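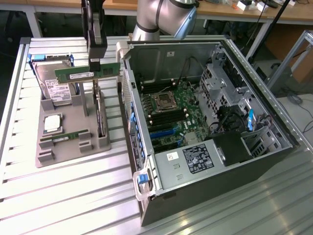 What should be kept when an old desktop computer is taken out of service?

Memory modules, the processor and the hard drive are the parts most worth keeping, provided each is removed carefully, labelled and stored apart from the others. The case, the motherboard and the power supply are generally assessed afterward.

This order of work has been standard at the Inisgate reuse centre since June, when the centre revised its procedures for donated office equipment. Under the earlier arrangement, towers were stacked whole until space ran short, and many were sent for metal recovery with serviceable components still inside. The centre now receives towers in lots of 200, most of them from schools and municipal offices, and opens every one.

Each tower is laid on its side and the panel removed. Memory comes out first. The clips at both ends of the slot are pressed outward and the module is lifted by its edges, with fingers kept clear of the contacts. The processor follows once its retention frame has been released. Old thermal compound is wiped away before the chip is stored, and the empty socket is covered if the board is to be used again.

Hard drives follow a separate path. A drive is withdrawn together with its caddy, and its serial number is entered in the register before it leaves the bench. Drives that pass testing are erased and offered for reuse. Those that fail are shredded on site, and the donor organization receives a certificate.

Storage was the subject of some debate. Loose bins were inexpensive but led to bent pins and scratched contacts. The centre adopted a divided tray prepared under the Plavier project, in which each type of part has its own recess. A Darkudden cabinet in the adjoining room holds 76 such trays, arranged by memory type and processor socket.

In its first season the revised procedure returned 500 memory modules to working machines. Requests from community groups may be made at the Inisgate front counter, where a list of available parts is posted. Colour-coded tags indicate which items have completed testing.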